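rekondale-microwave / README

last touched 12/24/24, still rough

What this is: gripper comparison on one kitchen job. Open microwave, food in, close, turn a knob. Same arm throughout, two finger sets – Jedero (long, angular) and Wanex (short, padded). Fixed camera only, no wrist view in this release.

Size: 2,111 episodes, 237 of them marked fail. Fails are kept in, filter on the success flag if you dont want them.

Known problems
- September batch has the gripper width logged in the wrong units. Divide by 25.
- Jedero fingers slip on round knobs. Wanex better there, worse on the door.
- Door closing is pushed from the outer face, never pulled. Policies trained on this won't learn pulling.
- Timestamps drift after some 500 steps. Resync script is in tools, seperate readme.

Food is all toys. Start position of the food on the plate varies, the microwave itself should stay put.

Contact: Bendik Haugland for data, Karabulut for the arm controller.
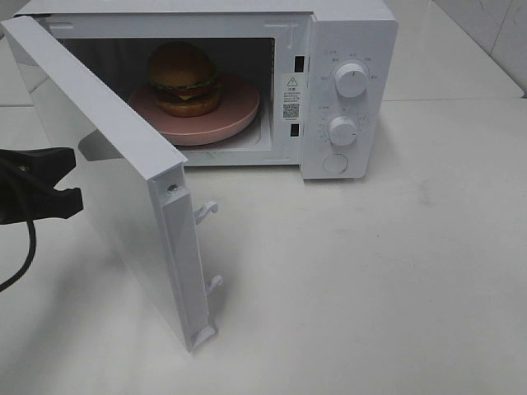

Kenta Koyama: Tried the Wanex split with our own controller. Knob turns fine, door closing overshoots at full speed. Is the force limit in the config the one you recorded with?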